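2019-12-15

The ferry to Solheim runs twice a day in May and, as I learned in person, once a day the rest of the year. I had read the May timetable. So I got an afternoon on the quay at Makberg with a cheese roll and a dog who had strong views on the cheese roll.

Solheim is a pretty village with one street, one church and a hill behind it that the brochure calls "a gentle family walk." There are 928 steps. I know this from the sign at the top, where they keep it so you can't use the information. The view is wonderful, I'm told. I had fog. 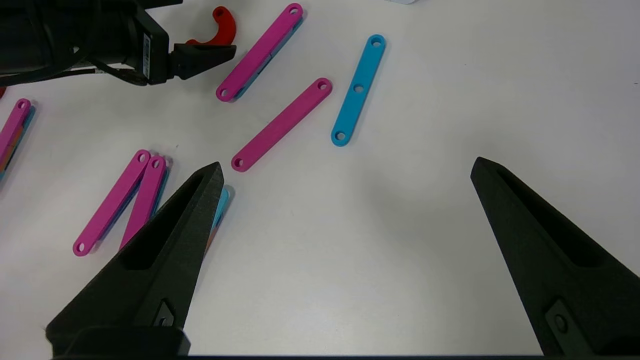 I stayed two nights at the guesthouse run by Tyyne Kauppinen, a woman who serves breakfast at seven and regards anyone appearing at quarter past as a medical case. Her fish soup is the best thing I ate on the whole trip. She asked where I was going next and when I said Bundota, she gave me a second bowl without a word.

Bundota has a castle, or a good part of one wall of a castle, plus a gift shop in much better condition. The guided tour costs nine euros and lasted more than two hours, most of it spent on a drainage dispute between two brothers who had both been dead since the Middle Ages. The guide was on the younger one's side. By the end so was I.

Getting home meant the bus to Roltora, which leaves from behind the bakery and not from the large shelter marked BUS. Bring coins. The driver doesn't do cards, and he doesn't do change either.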